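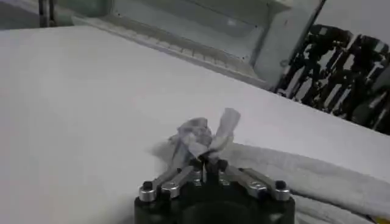
I've had a basket of clean washing sitting on the landing since Sunday and I've walked past it so many times that it's started to feel like furniture. So naturally, instead of folding it, I spent most of last night reading about whether a robot could do it for me.

Short version: not yet. Longer version: sort of, some of it, slowly, and you'd still have to pair the socks.

Regular readers will remember I got a bit carried away in July when I went to the open day over at Tedthorpe and watched a pair of arms fold a tea towel. I came home raving about it! I told everyone at work we'd all be free of laundry by Christmas. Well, it's Thu 7 December and I can report that my tea towels are still being folded by me, badly, in front of the telly.

What I hadn't really thought about then was how much of housework is soft stuff. Mugs and plates keep their shape. You pick up a mug and it's the same mug it was before you picked it up. But a carrier bag, or a bit of tissue, or a flannel somebody's dropped in a heap — that changes every time you touch it. There's no handle and no proper edge, and you grab a bit and the rest goes wherever it fancies. I do this all day long without thinking (I once emptied the whole bin under the sink while on hold to the gas people) and it's exactly the sort of thing the machines find hard.

The write-up I liked best was from a small outfit called Kolev, who'd had a go at general tidying: pick up the scrunched-up thing, put it in the right place, go back for the next one. They ran it 3438 times. I tried to imagine picking up rubbish 3438 times and then remembered I have children. Their main grumble was thin, floppy material, the see-through sort especially, where the machine can't always tell what's bag and what's table. I have the same trouble with cling film, so I'm not going to be smug.

Factories are further along, by the sound of it. A friend's husband works at a packing place out at Deltham and they've got machines lifting boxes all night with hardly anyone about. But a box is a box. The rags and the torn wrapping still get cleared up by a person with a broom, and he reckons that'll be the last job to go.

Then there's the money. Girum do a home one, or say they will, and there's a waiting list with 1000 places on it. I put my name down and then took it off again when I saw it needs a clear table to work on. A clear table! If I had one of those I wouldn't need the robot.

I do still want one, mind. I'd settle for something that only did towels. Even two towels an hour would be fine, it could potter away while I was out and I'd never know how long it took.

Right, the basket. I might do the pillowcases tonight and leave the fitted sheet for another day.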